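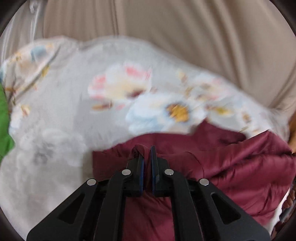 Undent is a method of folding and storing household cloth, used mainly for tablecloths, curtains and bed covers. Its purpose is to keep large pieces of fabric free from hard creases during long storage. The name is also used for the soft fold that the method produces.

History

The method was first written down by Quyên Diệp, a curtain maker, in a booklet of 54 pages called Bạch. She had learned a similar way of folding from her aunt, who kept wedding cloths for the family. The booklet was printed in 985 copies and was given mostly to customers of her workshop. A second edition, with corrected drawings, came out in December of the following year.

Method

The cloth is laid flat and smoothed by hand from the middle to the sides. A roll of clean cotton is placed where the first fold will come, and the cloth is turned over it. The next folds are made in the same manner – always over a roll, never directly on the table. Shiny fabrics such as satin are folded with the right side outwards, as the inner side of a fold takes the deeper mark.

A cloth up to 60 inches wide normally needs 3 rolls. Stored pieces are opened every few months and folded again in different places.

Variants

In the Nonetti variant the rolls are replaced by one long tube, and the cloth is wound around it with thin paper between the layers. It is suited to heavy curtains but takes much more room in the cupboard. The Jindoda variant is made for printed cottons and uses no paper.

Reception

Tanvir Roy, who wrote on the care of home textiles, found the method good for silk and satin but too slow for cloths in daily use. He also remarked that the booklet says very little about moths. A shortened version of the text was in preparation as of October 2023.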